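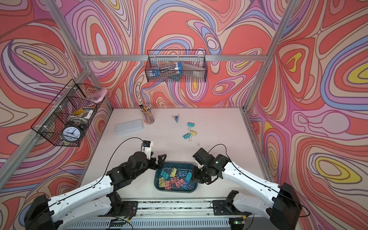

*Two arms, one tray and a lot of binder clips.*

I started pricing out a two-arm robot station in June, convinced I could wrap it up over a weekend with a spreadsheet and a pot of coffee. I run a small mail-order stationery business out of a unit in Brurnitz, and we sort a silly number of small things by hand. Clips, mostly. So when a friend sent me the catalog from Gronari, which sells bench-size arms in pairs, I went straight to the price page (everybody does) and thought, okay, I can afford that!

Well, sort of. The arms are the part you shop for. Then you find out what they need to stand on.

My first quote had 2 arms on it and nothing else. No rail, no frame, no cameras, no cables. I added aluminum extrusion for the enclosure, then brackets, then a table I'd already assumed I had. The extras line came to $1,606 before shipping, and shipping was another $216 – which I'd budgeted at zero, like an optimist.

So here's my first bit of advice: ask for the quote as a working bench. Povora, the other supplier I talked to, did this without being asked, and their number looked scarier and was a lot easier to plan around.

My second is to think small about the job. I'd been picturing whole shelves of stock flying into boxes. Binder clips in a shallow tray are plenty to start with, believe me. They come in different colors, the wire handles stick out every which way, and they love to grab on to each other. 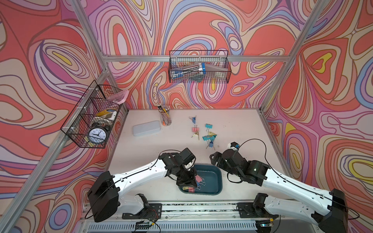
## What I'd spend on first

Cameras, and somewhere sensible to put them. I had one overhead camera in my plan and figured that covered it. Then I thought about how a gripper sits right over the thing it's picking up, and a wrist camera on each arm went from "maybe next year" to the top of the list.

After that, the cheap stuff. I put $163 aside for mesh baskets, trays, pencil cups, cable ties and spare clips, and I'd do it again. You want ordinary office clutter to practice on, and it's nice to have a place to hang it when you don't.

Leave room for your own time, too. I wrote down a day for assembly and I'm now planning on a week. If you bill by the hour, put that in the spreadsheet where you can see it.

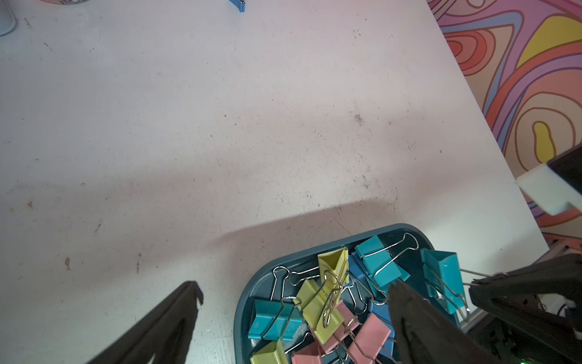

**MONEY & PLANNING**

The question I get most is whether to buy or lease. Mwaipopo will lease a full bench by the month, and I came very close to signing. What stopped me was the return clause – I'd have had to hand everything back in its original layout, and I already knew I'd be moving baskets and drilling holes by the second week.

If you only want to find out whether the idea suits your shop, though, leasing makes a lot of sense. Just read the part about consumables before you sign anything. Finger pads were extra on mine, and so was every replacement cable.

I'm buying, in two stages. Frame, rail and table come first, so I can live with the footprint for a while and see who trips over it. The arms get ordered once the power outlets have been moved.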